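Model railway in a box room: where do we start?

Hobbies > Model making > Railways

pennywhistle_jo

My dad passed his old OO gauge collection on to us in March and I have fallen head over heels for it! There are two locomotives that run (one of them beautifully, one with a noise like a coffee grinder), a heap of coaches and wagons, plenty of track in mixed condition and a controller in its original box. My son is 6 and already has opinions about signals.

We have a box room with one window and a door that opens inwards, so I can't fill the whole floor. I'd like something we can leave up, with somewhere for trains to go and some hills or a village eventually. I keep reading that you should "plan first", but the plans I find are all for people with a barn. What would you do first in a small room? Is it mad to want a loop and a station? And can I do the wiring myself if the most electrical thing I've ever done is change a plug?

I've no real deadline, though a certain person would like it finished by tea time.

Roald Vik

Not mad at all, and what a lovely thing to be handed! I've had a layout in a small room for years and it still makes me grin when I switch it on. Long answer coming, so get a brew.

How deep, how high

Before you look at a single track plan, stand at the edge of any table you own and reach across it. However far you can get without leaning your tummy on the rails is how deep your board should be. For me it's up to 70 cm. Anything further back is where a train will come off, every time, usually behind a building. Your son's reach is a good deal shorter, so put the things he'll want to touch (points, the goods yard, the turntable if you go that way) along the front.

Height is a family argument. Grown-ups like a layout near chest level because the trains look right from there. A child needs it lower or a very solid step. I built my first one low and raised it later with longer legs, and I'd do that again.

A door that opens inwards isn't the end of the world either. Make an L along the two walls away from it and keep the corner clear. Have a look at whether the door can be rehung to open outwards, too. My neighbour did ours in an afternoon and it felt like getting an extension.

Try it loose before you fix anything

Lay your track on a table or the carpet and just play for a fortnight. I mean it! Don't glue, don't pin. You'll find out very quickly whether you're a family that likes watching trains go round or one that likes shunting wagons about and making up timetables. We thought we were the first sort and we're very much the second.
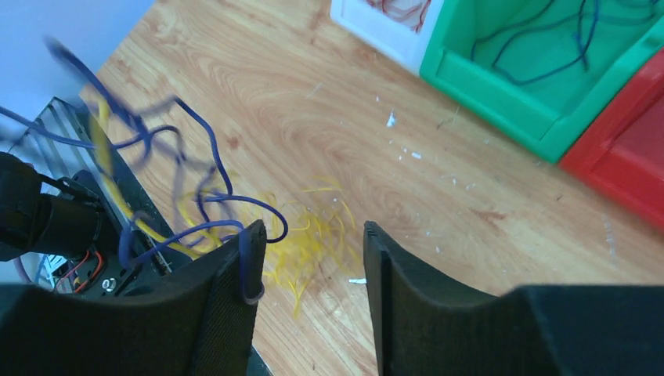

The tabletop, with the grain running across on the slant.

While you're playing, keep a notebook. Write down what annoyed you and what made somebody laugh. My plan for Gemodside (that's the name of our station, long story, involves a misprinted ticket) came almost entirely out of two pages of moaning about where the siding was.

A loop and a station

OO curves take more space than anyone expects. The tightest set-track curves will give you a loop on a fairly modest board, but long coaches look awkward on them and some bigger locos simply won't go round. Check what your two engines are before you buy anything. If they're small tank engines you can get away with nearly everything.

My favourite trick for a little room is to let the loop be a bit unrealistic and hide half of it under a hill. The train goes in, you count to whatever you like, and out it pops at the other side. Children adore this. So do I. Leave the back or the top of the hill open so you can get a hand in.

Our village is called Westerberg and it's nothing but low-relief houses, meaning fronts with hardly any depth behind them, stuck along the wall. You get a whole street for a few centimetres. I made them out of cereal packets and printed brick paper and they've lasted far better than they deserve to.

Wiring

Yes, you can do this. For a plain loop with one controller you need two wires, one to each rail. If a stretch goes slow at the far side, add another pair there. Keep the same colour for the same rail all the way round, write down which is which, and label both ends. Buy more colours than you think you need. The mains side stays sealed inside the transformer and you never open that up. If Dad's controller has a cracked case or a frayed lead, retire it and get a modern one.

Put wire away in separate coils from the first day.
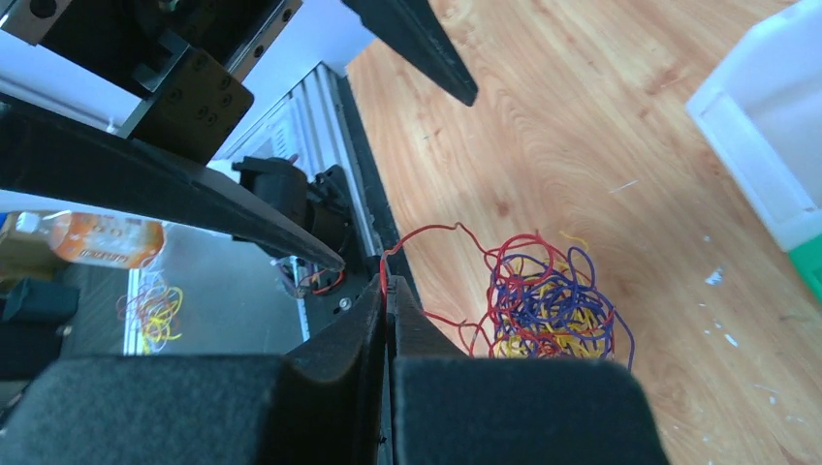 Old track and noisy engines

Sort your track into three boxes: straight and shiny, dirty, bent. The dirty stuff usually comes up well with a track rubber and a wipe. The bent stuff can go on a wagon as a scrap load, which looks terrific.

For the coffee grinder, look at the underside first. Carpet fluff winds itself round axles and gears and makes an awful racket. Tweezers, patience, and then the tiniest drop of model oil on the end of a pin. If it still grinds, find out whether there's a club near you, as there's always somebody who loves mending motors and is hoping to be asked.

Have fun, and post a plan when you've got one. I'd love to see where the signals end up!

maseck_junction

agree with most of that, esp. playing with it loose. only thing i'd say different is don't bother with hills to begin with. get it running flat, gradients are where little engines give up. my lad's loco managed 4 coaches on the level and couldn't pull two up the slope i'd spent ages on. gutted we were. flat is fine, flat is great even, and you can cut a river DOWN into the board and it looks hilly anyway

also ours is in the loft and it gets boiling in summer and the rails expand so leave little gaps at the joins. box room is probably ok

Jarnus

585 mm is the width of my shelf layout and it's plenty. Get a shelf.

pennywhistle_jo

Thank you all so much, this is brilliant! We have had the carpet version going since yesterday and I can report that we are shunters. The fluff was exactly as predicted, an astonishing amount of it, and the coffee grinder is now more of a purr. I've measured my reach and, embarrassingly, his, and he has drawn a plan with eleven signals on it. The river is in. Off to find out what a door costs to rehang.

Roald Vik

Eleven signals is a perfectly sensible number. Ask him which one is the distant, and if he knows, promote him to signalman straight away.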